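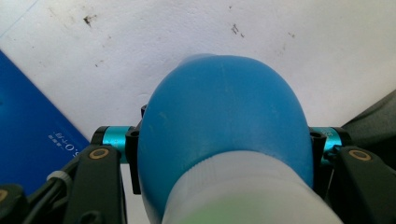

The blue bulb, with its white collar.

One box for small things

3 min read

When I moved to Vorkville I had the idea that small things do not need a place. Big things need a place, of course – a chair cannot live in a drawer – but a small thing can go anywhere, and so mine went everywhere. In May I finally got tired of it. I had spent a whole evening looking for one adapter, and I found it inside a winter hat.

My friend Aba Atinga has a different system. She keeps one box for each kind of work, and when the work is finished, everything goes back into the box, also the things she thinks she will need tomorrow. I asked her how many boxes she has and she did not want to tell me. But she gave me good advice: start with one box only, and use it until it becomes boring.

So I started with one box, for the odd things. By this I mean things that I use but whose name I do not know very well, even in my own language. The blue bulb is such a thing. It is big for the hand and has little pale scuffs on it, and for a long time it stood on the window because it looked nice there. The thin white sticks are another such thing. They used to travel around the room and I met them under books.

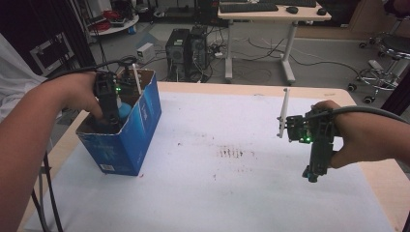
Choosing the box took me longer than filling it. I tried first a tin from Hanosby, which was pretty but too low, and the lid made a terrible noise. Then I tried a plastic tub, and everything in it slid to one corner. Cardboard is better, I think. It is quiet, it has straight walls, and if it gets ugly you can change it without feeling bad. The blue one has the right height for me: the bulb can go down inside, and a white stick can lean with its end above the rim, so I can see where it is before I put my hand in. I also like to put white paper on the table first. Small things are easy to lose on pale wood. The paper gets its marks and smudges, and I use it again anyway.

About the order of packing I have argued with Wondimu Wubshet, who believes that long things must go in first. He says you build the rest around them, like with flowers in a vase. I put the heavy or round thing first and the long ones after. We both tried our own way on a Thursday and we both were satisfied, so this was not a very useful test.

What I can say after some weeks is that an open box works better for me than a closed one. With a lid I become lazy, and the thing stays on top of the lid. Without a lid there is some dust, but I wipe the bulb with a soft cloth and this takes two minutes. I do not use soap for it. The grooves on the white part are fine ones, and I prefer to go over them slowly with a dry brush.

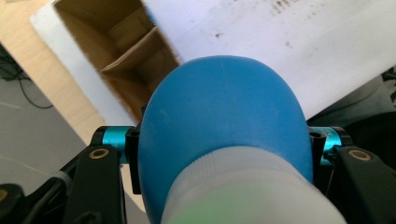

Fine grooves at the neck, and a little pale green lower down.

The next box will be for cables. I have been delaying it because I am not sure what to do with the ones that belong to nothing. Selorm Mensah says to keep them for five months and then give them away. Mawuli says to give them away now, but he also asked me last week if I had a spare one for him, and I had, and it took me until after dinner to find it.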